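# Zwischenbericht Februar: Livestream der Handball-Regionalliga

An die Engelbrecht-Stiftung, Förderbereich Sport und Öffentlichkeit 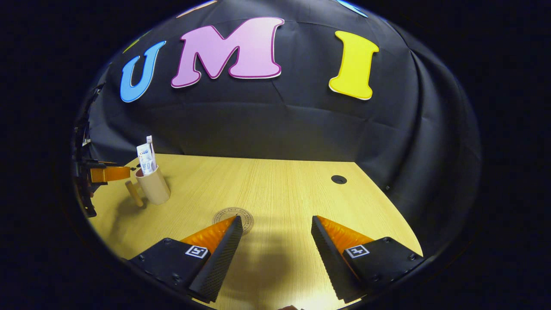

**Wie viele Menschen schauen sich ein Regionalligaspiel im Livestream an?**

Im Schnitt 300 pro Partie, gemessen als gleichzeitige Zuschauer zur Mitte der zweiten Halbzeit. Im Antrag hatten wir 500 versprochen.

Damit ist die unangenehmste Zahl gleich am Anfang untergebracht, und der Rest des Berichts kann sich mit ihrem Umfeld befassen.

## Stand der Übertragungen

Seit Beginn der Förderung haben wir 18 Spiele übertragen, Männer und Frauen zusammen. Zwei weitere waren angekündigt und fielen aus, eines wegen eines Hallendachs, eines wegen einer Terminabsprache zwischen zwei Vereinen, die jeweils von einem anderen Heimspiel ausgingen. Beide Mannschaften standen umgezogen in ihrer eigenen Halle. Unser Wagen stand immerhin in einer der beiden.

Die Produktion liegt wie beantragt bei Soltar. Geplant waren drei Kameras, eine Führungskamera auf der Tribüne und je eine hinter den Toren. In der Praxis arbeiten wir meistens mit zwei, denn in etlichen Hallen der Liga steht hinter einem der Tore eine Sprossenwand, eine Weichbodenmatte oder der Getränkeverkauf. Soltar rechnet die dritte Kamera in diesen Fällen nicht ab, was wir ausdrücklich lobend erwähnen möchten, nachdem wir zweimal danach gefragt hatten.

Den Kommentar spricht weiterhin Wojciech Kozłowski. Er hat selbst lange im Rückraum gespielt und hält die Schiedsrichter der Liga für lernfähig, was ihm auf den Tribünen den Ruf eines Romantikers eingetragen hat. Die Rückmeldungen zu seinem Kommentar sind überwiegend gut. Eine ausführliche Beschwerde betraf seine Aussprache des Ortsnamens Brurer, die er seither variiert, bis sich die Einheimischen auf eine Fassung geeinigt haben.

## Die Reichweite und ihre Feinheiten

Der Durchschnitt verdeckt eine sehr ungleiche Verteilung. Derbys laufen gut. Das Hinspiel gegen Brurer lag deutlich über dem Zielwert, vermutlich auch deshalb, weil die Halle ausverkauft war und ein Teil der Abgewiesenen vom Parkplatz aus zugesehen hat. Am anderen Ende steht ein Spiel der Frauen, das parallel zu einem Länderspiel der Nationalmannschaft im frei empfangbaren Fernsehen lief. Wir haben an diesem Abend 100 Menschen erreicht und gehen davon aus, dass jeder von ihnen mit einer der Spielerinnen verwandt ist.

Die Überschneidung war absehbar. Der Rahmenspielplan lag uns vor, der Fernsehplan auch, und gelesen haben wir beide, leider in verschiedenen Wochen. Für die Rückrunde gleichen wir die Anwurfzeiten jetzt vorab ab. In drei Fällen konnten wir die Vereine zu einer Verlegung auf 18 Uhr bewegen. Im vierten Fall hat die Tanzsportabteilung die Halle, und gegen die Tanzsportabteilung kommt man nicht an.

Erfreulicher ist die Verweildauer. Wer einschaltet, bleibt meist bis zum Schluss, auch bei Spielständen, die das nicht nahelegen. Die Abrufe der Aufzeichnungen am Folgetag liegen regelmäßig höher als die Live-Zahlen. Nach Auskunft mehrerer Trainer stammt ein Teil davon vom jeweils nächsten Gegner. Wir haben überlegt, ob das im Sinne der Förderrichtlinie als Breitenwirkung gilt, und möchten die Beurteilung der Stiftung überlassen.

Der Live-Ticker, der im Antrag als begleitendes Angebot stand, wird kaum genutzt. Im Stream läuft der Spielstand ohnehin mit, und wer nur das Ergebnis wissen will, bekommt es aus der Chatgruppe des Vereins, gewöhnlich schneller und mit einer Bewertung der Siebenmeterentscheidung. Wir schlagen vor, den Ticker zum Saisonende einzustellen.

## Technik

Der Ultex-Encoder läuft seit dem Austausch des Netzteils stabil. Davor lief er bis kurz vor Ende der ersten Halbzeit stabil, und zwar mit einer Regelmäßigkeit, nach der man die Pause hätte anpfeifen können. Insgesamt gab es vier längere Bildausfälle. Drei gingen auf dieses Gerät zurück, einer auf eine Mehrfachsteckdose, an der außer uns auch der Waffelstand hing. Wir haben seitdem eine eigene Zuleitung. Der Waffelstand hat ebenfalls eine eigene Zuleitung und erkennbar bessere Waffeln.

Das eigentliche Problem bleibt die Anbindung. In einem Drittel der Hallen gibt es kein brauchbares Festnetz, dort senden wir über Mobilfunk mit zwei gebündelten Karten. Solange die Tribüne halb leer ist, genügt das. Bei einem vollen Haus filmt die Tribüne ihrerseits und nimmt uns die Bandbreite weg, sodass das Bild ausgerechnet bei den Spielen schlechter wird, die die meisten sehen wollen. Mit zwei Kommunen sprechen wir über feste Anschlüsse. Eine hat den Bedarf anerkannt und an das Gebäudemanagement verwiesen, das ihn ebenfalls anerkannt und zurückverwiesen hat.

Die Spielstandsanzeige im Bild wird inzwischen direkt aus dem Hallensystem gespeist, wo die Halle ein System hat. Andernfalls tippt Soltar sie von Hand ein. Ein Spiel haben wir auf diese Weise mit einem Tor Unterschied zu Ungunsten der Gastgeber beendet, die in Wirklichkeit unentschieden gespielt hatten. Die Korrektur kam nach wenigen Minuten, die Anrufe kamen vorher.

## Rechte und Verträge

Mit allen Vereinen der Männerliga liegen unterschriebene Vereinbarungen über die Übertragungsrechte vor. Bei den Frauen fehlt noch eine. Der Verein ist grundsätzlich einverstanden, möchte aber eine Klausel für den Fall, dass ein großer Sportsender die Rechte an der Liga erwirbt. Wir haben die Klausel aufgenommen. Sie ist sehr sorgfältig formuliert und sieht eine Erlösbeteiligung in drei Stufen vor. Wir rechnen nicht damit, dass jemand sie je nachschlagen muss.

Einwilligungen für Minderjährige, die als Einlaufkinder oder beim Wischen ins Bild kommen, werden jetzt zu Saisonbeginn eingeholt und nicht mehr am Spieltag zwischen Kabine und Kuchentheke.

## Werbung und Eigenanteil

Der Eigenanteil sollte zur Hälfte aus Werbung im Stream kommen. Davon ist bislang ein kleiner Teil eingegangen. Zwei örtliche Betriebe haben Pausenspots gebucht, ein dritter hat einen Spot geliefert, der länger war als die Halbzeitpause. Der Autoverkäufer, auf den wir im Antrag etwas fest gebaut hatten, wirbt nun doch lieber auf der Hallenbande. Dort sieht man ihn bei uns im Bild das ganze Spiel über, ohne dass er uns etwas zahlt. Wir haben mit Soltar kurz über einen anderen Kamerawinkel gesprochen und uns dagegen entschieden.

Die Lücke deckt derzeit der Verband aus seinem Etat für Öffentlichkeitsarbeit. Bis Saisonende trägt das. Für die kommende Saison verhandeln wir mit den Vereinen über eine Umlage je übertragenem Heimspiel. Die Zustimmung war im Grundsatz einhellig und bei der Höhe nicht.

## Abweichungen vom Antrag

- Reichweite unter dem Zielwert, siehe oben.
- Dritte Kamera nur in einem Teil der Hallen. Die frei gewordenen Mittel möchten wir für Mobilfunkdatenvolumen umwidmen und bitten um Zustimmung.
- Das Taktikmagazin nach dem Spiel ist nach zwei Ausgaben ausgesetzt. Die Trainer der siegreichen Mannschaften kamen gern, die anderen hatten noch einen Termin.
- Schulung für vereinseigene Kamerateams: zwei Durchgänge gehalten, ein dritter folgt vor Ostern. Die Teilnehmenden können danach einem Tempogegenstoß folgen, in der Regel mit dem Ball im Bild.

## Ausblick auf die Rückrunde

Wir halten am Zielwert fest, würden ihn aber gern anders messen. Unser Vorschlag lautet, Live-Zuschauer und Abrufe innerhalb eines Tages zusammen auszuweisen. Uns ist bewusst, dass ein Fördernehmer, der mitten im Projekt das Messverfahren ändern will, einen bestimmten Eindruck macht. Deshalb liefern wir in jedem Fall beide Werte getrennt mit, und die Stiftung kann sich den strengeren aussuchen.

Konkret stehen an: die abgestimmten Anwurfzeiten, ein Vorschaubeitrag mit Wojciech Kozłowski jeweils am Vorabend, und das Rückspiel in Brurer, für das wir wieder alle drei Kameras einplanen. Der dortige Getränkeverkauf hat zugesagt, für diesen Abend ein Stück zur Seite zu rücken. Die schriftliche Bestätigung reichen wir nach, zusammen mit der Belegliste und der noch fehlenden Vereinbarung aus der Frauenliga.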